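Suston Demonstration Project: progress report to the Bednarek Fund
Second period, to the end of August

Dear all,

Thank you once again for your patience over the summer, and for the kind note that came back with the last report. It was pinned up over the kettle for weeks! We are glad to say that the hand-guided work has settled into a steady rhythm, and that we now have 639 demonstrations recorded and checked, all of them on soft goods.

As you may remember, we spent the spring arguing over whether to teach the arm by taking hold of it and moving it ourselves, or by driving it from the Codolero handset across the room. We have kept both. Leading by hand gives smoother approaches, and new people pick it up in a morning, but the person's weight does creep into the motion. The handset is slower and rather tiring — 40 minutes is as long as we ask of anyone — yet the closing of the fingers comes out much cleaner.

Most of this period has gone on insoles hung in a row from a rod. They are fleecy, they fold when touched, and they hang close together, so the operator has to bring one finger in on each side of the nearest one without disturbing its neighbours. We are still learning how much of that skill can be passed on.

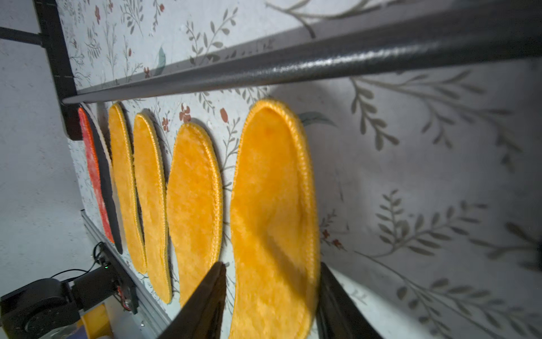 Clatell, whose people will be using the recordings, wrote back that the grasps looked good to them but that the operators were pausing too long before closing, and that a trained arm would learn to dither in just the same way. We think they are right. Operators now practise each approach a few times before recording, and we trim any long waits afterwards.

There have been 2 setbacks. A worn cable in the handset cost us the better part of a fortnight, and one batch had to be thrown out when the wrist view and the joint readings drifted apart. Both are mended, and the spare cable came out of the existing repairs budget.

Next we should like to start on mixed rows, with the operator told which colour to go for, and to let a second pair of hands try the handset. We would be very happy to have you over at Suston for an afternoon, and you would be welcome to have a go yourselves.

With warm thanks from all of us at Suston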